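Setting Up Your Kiani Steam Iron
2 min read

Before you start, give yourself a table with some elbow room and a nearby outlet. We know you're eager to get to those shirts, but the first fill goes better when it isn't rushed!

1. Peel the film from the soleplate and wipe it with a soft cloth.
2. Fill the tank to the MAX line with plain tap water. (If yours is very hard, mix it half and half with distilled.)
3. Plug in, turn the dial to Cotton, and wait for the light to go out.
4. Hold the iron level over the sink and press the steam button until the steam runs clear.

CAUTION: Never fill the tank while the iron is plugged in.

Now pick a practice piece, something old that you won't miss, and work on the lowest setting first. 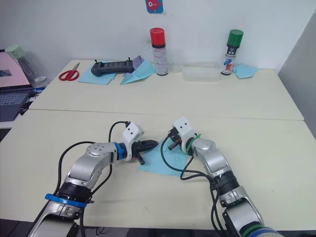 5. Smooth the fabric out with your hands, then iron from the middle toward the hems, going back over stubborn creases with a little steam.
6. Empty the tank when you finish, and let the iron cool standing on its heel.

Note: For spare filters, order part 3623.

Comments (2)

coruner164: Mine spat a little on the first fill, fine after that. Thanks!

Nitska: Does the filter fit the older model too?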